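Chapitre 7
Quand la pince ne lâche pas : lire une défaillance de préhension

Objectifs du chapitre
Reconnaître les défauts de relâchement et les distinguer des défauts de prise.
Reconstituer une chronologie à partir d'un journal de commande.
Décider à quel moment une main peut entrer dans la zone de travail.

Un mercredi, peu avant midi, la cellule d'essai de Kustdale s'est mise en arrêt de protection. Le programme Grovar y enchaînait des dépôts d'aliments dans un bol depuis le début de la matinée. À l'essai 161, la consigne d'ouverture est bien partie, le contrôleur en a accusé réception, et le bras est remonté avec les doigts encore serrés. Le cycle suivant a démarré quand même ! Voilà un défaut passionnant, parce que chaque composant, interrogé séparément, répondait qu'il allait bien.

Vous avez étudié au chapitre 6 comment saisir un objet souple. Déposer paraît plus simple : on ouvre, on s'en va. Or un aliment frit s'écrase, s'effrite, laisse un film gras sur les doigts, et la force mesurée au contact change d'une pièce à l'autre. Un seuil réglé sur un cube en mousse ne vaut plus grand-chose ici.

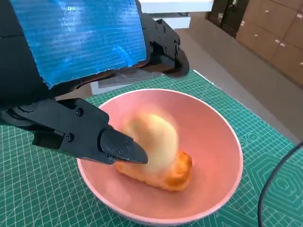 Figure 7.1 - Extrémité du doigt au-dessus d'un bol rose contenant une pièce frite dorée.

Regardez où se trouve la pointe par rapport au bol. À cette hauteur, un écart de quelques millimètres suffit pour que le doigt touche la nourriture ou le bord, et le couple moteur augmente dans les deux cas. Le journal de Kustdale montrait justement une hausse de ce genre, brève, que le logiciel avait classée comme « dépôt réussi ». Nous verrons à la section 7.2 comment un même signal peut raconter deux histoires opposées, et pourquoi il faut le croiser avec la position réelle des doigts.

La seconde moitié de l'affaire relève de la sécurité. Après l'arrêt, un opérateur a tendu la main vers la pince pour dégager la pièce. Le bras était immobile, l'alimentation toujours présente. L'acquittement du défaut, lancé depuis le pupitre, a rouvert les doigts d'un coup. Aucune blessure, mais le rapport a été transmis le jour même au site de Midtbø, qui utilisait la même séquence de reprise.

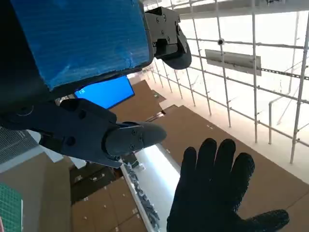 Figure 7.2 - Main gantée, doigts écartés, à proximité de la pince.

Un gant en maille protège mal contre un pincement, et il réduit un peu la sensibilité de celui qui le porte. Retenez surtout la différence entre trois états que le langage courant confond volontiers : le robot arrêté, le robot en arrêt surveillé, le robot consigné. Seul le dernier autorise le dégagement manuel dans la procédure que nous étudierons, dite procédure de Zarnow. Elle impose une attente de 10 secondes après la coupure, puis un contrôle de l'absence d'énergie, et elle exige 2 personnes - l'une au pupitre, l'autre à la pince - qui se répondent à voix haute.

La suite du chapitre reprend l'incident dans l'ordre où l'équipe l'a démêlé. Vous disposerez du journal complet, soit environ 1 000 lignes, et vous chercherez vous-mêmes l'instant où la machine s'est trompée. Prenez un crayon, c'est une belle enquête !

Avant de commencer
Relisez la section 6.4 sur la mesure de couple. Notez ensuite, sans consulter le journal, les causes qui pourraient expliquer des doigts restés serrés malgré une consigne d'ouverture acceptée. Gardez cette liste : elle servira à l'activité 7.3.

7.1 De la consigne au mouvement
Entre l'ordre « ouvrir » et l'écartement réel des doigts, le signal traverse plusieurs étages. Le premier est le contrôleur de cellule, qui vérifie que l'ordre est permis dans l'état courant, puis le transmet au variateur de la pince. L'accusé de réception est émis à ce moment-là, avant tout mouvement.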